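Drisadard textile labels to list fiber content by panel

Woven household goods sold in Drisadard will need more detailed fiber labels starting in September, the district trade office said. The rule covers table mats, runners and cushion covers made from more than one cloth.

Each panel and border must be listed separately, with fiber shares given to the nearest 5 percent. Current labels give a single figure for the whole item.

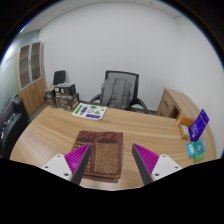
Testing and fees

Samples will be tested at the Mahlangu laboratory, where Meenakshi Rai heads the fiber section. Two samples are required per product line. Makers selling fewer than 2000 pieces a year may file a written declaration instead – no test fee applies.

Stock already on shelves can be sold under the old label.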